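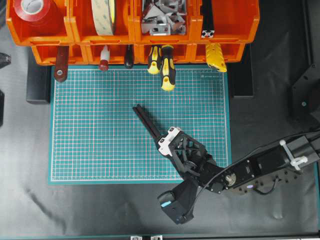

How I finally got my workbench under control

Jan 18, 2025

Print this page | E-mail to a friend

I used to lose the same screwdriver four times in an afternoon. I'd put it down, slide a piece of cardboard over it, go hunting through every drawer in the garage, and then find it under the cardboard when I was cleaning up (or trying to). So if your bench is mostly a place where stuff lands, pull up a stool, because mine was worse!

What changed everything for me was open-front bins. I'd always bought those little cabinets with the clear drawers, and I have one with 40 drawers that I still can't stand. You pull one out too far and it's screws all over the floor. With an open bin you just reach in. I have mine in two rows right along the back of the bench, wider ones on top and narrower ones underneath, and I can get to all of them without standing up.

Orange, by the way. I wanted gray, but the store in Galville only had orange and I've come around. You can spot them from the door.

What goes up top

The big awkward stuff. Rolls of tape are the worst thing to store in a drawer, so they each get a bin to themselves. Red tape in one, the wide double-sided tape in the next. I like the double-sided roll standing on edge so I can grab it with one hand, and the red one just flops on its side, and I've given up arguing with it.

Angle brackets and metal fittings all get thrown in together. I know, I know. My neighbor Guido Bellini sorts his by size and has labels on everything, and his bench is beautiful. I tried it for a month in September and spent more time sorting than building. With a wide bin you stir it around with a finger and the one you want comes up soon enough.

Then keep one bin for offcuts. Short lengths of aluminum extrusion go in upright so you can see the end profile and know what you've got. When that bin is full, something has to go before anything new comes in. My one strict rule!

Hang what you use every day

The front edges of the lower bins are prime real estate. I hang my screwdrivers there, handles where my hand already is, and my old tool with the wooden handle goes at the far left. Yellow-and-black handles are great for this because they jump out at you against nearly anything. Only hang the ones you reach for all the time, though. I got greedy once and had the whole row so crowded that I couldn't get into the bins.

Get a mat with a grid

A cutting mat saves the bench top, sure, but I use the grid even more than I use it for cutting. Line up a bracket with a line and you can see right away if it's square. Mine is that teal green with thin white lines, and on a black bench it makes small parts much easier to find. Store it flat and keep it out of the sun. I left my first one in the car and it came back shaped like a potato chip.

Wipe it down with dish soap and lukewarm water. For sticky tape gunk, press a fresh piece of tape on it and pull, then do it again.

178 shares | 40 comments

We use cookies to make this site work better for you. Accept | Settings

Get my tips by e-mail twice a month. Sign up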